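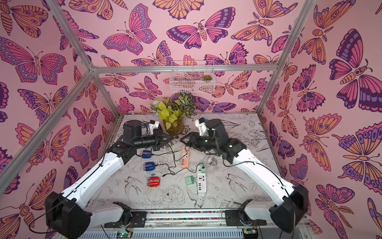 Figure 4-1. Back wall with wire basket and small succulent.

4. Setting Up Hole Locations

This section covers entering greens, hole locations and rotation rules in the Flitent course setup program. Complete Section 3 (Adding a Course) first. You need an account with the Superintendent or Editor role. Starter accounts can view and print hole location sheets but cannot change them.

4.1 Before you begin

Have the following on hand:

- The survey file for each green, in CSV or GPX format
- The depth of each green, front edge to back edge, in paces or yards
- The slope limit your course uses for hole locations

Note: Flitent stores all distances in yards. If the survey was done in paces, set the pace length under Course > Units before importing. Changing the pace length later does not update greens that have already been imported.

4.2 Importing a green

1. Open Course > Greens and select the hole number.
2. Select Import Outline and choose the survey file. A file may hold up to 500 points. Larger files are rejected with error 43.
3. Check the line of play arrow. It should enter the green from the approach side. To turn it, drag the arrowhead or type a bearing.
4. Enter the green depth and compare it with the depth shown by the program. If the two differ by more than one yard, check the units in the survey file.
5. Select Save Outline.

Caution: Importing a new outline over an existing one deletes all saved hole locations for that green. Export the old locations first (Greens > Export > Locations).

Double greens must be imported once for each hole they serve. At Kavthorpe, for example, the shared green is entered under both holes with the same survey file, and only the line of play is different.
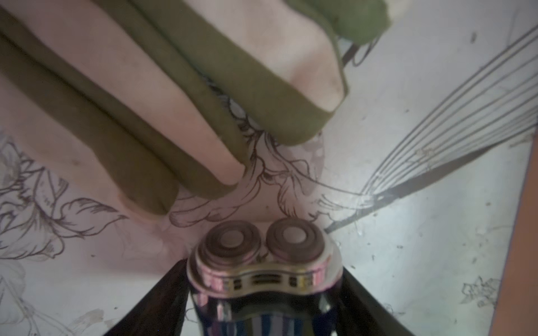
4.3 Marking areas that are out of rotation

1. With the green open, select Draw Area.
2. Click around the part of the green to be kept out of play. Double-click to close the shape.
3. Choose a type: Slope, Wear, Repair or Edge.
4. For Wear and Repair, enter a number of days. The area returns to rotation when the count reaches zero. Slope and Edge areas stay in place until removed.

Edge areas are drawn by the program from the value in Course > Rules > Minimum Distance from Edge. The default is four yards. You can raise it for a single green, but you cannot set it below the course value.

Note: Old cup positions stay on the map as gray dots for the number of days set under Rules. They are a guide only and do not block a new location.

4.4 Building a rotation

1. Open Rotation > New and enter a name, such as Regular Play or November.
2. Choose the number of zones. Three (front, middle, back) is standard. Six divides each of these into left and right.
3. Select Balance. The program assigns six holes to each zone group on an 18-hole course.
4. Review the list. A hole marked with a yellow flag has too little open area in its assigned zone. Move it by hand or remove an area under 4.3.
5. Select Publish.

Published locations go out to the printed sheet and to any linked cart displays at 4:30 a.m. To send them sooner, select Publish Now. Vangate cart displays take up to 48 seconds to refresh — do not restart the unit during this time.
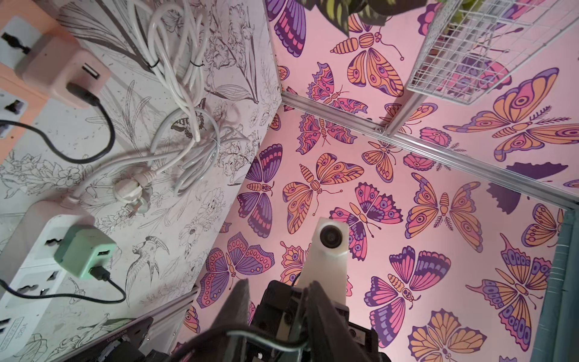
Figure 4-2. White cables with black twist ties; power strip and USB charger at upper left.

4.5 Changing one location after publishing

1. Open Rotation > Today and select the hole.
2. Drag the cup marker, or type the new depth and the distance from the nearest side.
3. Enter your initials and select Update.

The sheet is marked Revised, with the time of the change. Sheets printed earlier are not recalled and should be replaced at the starter's desk.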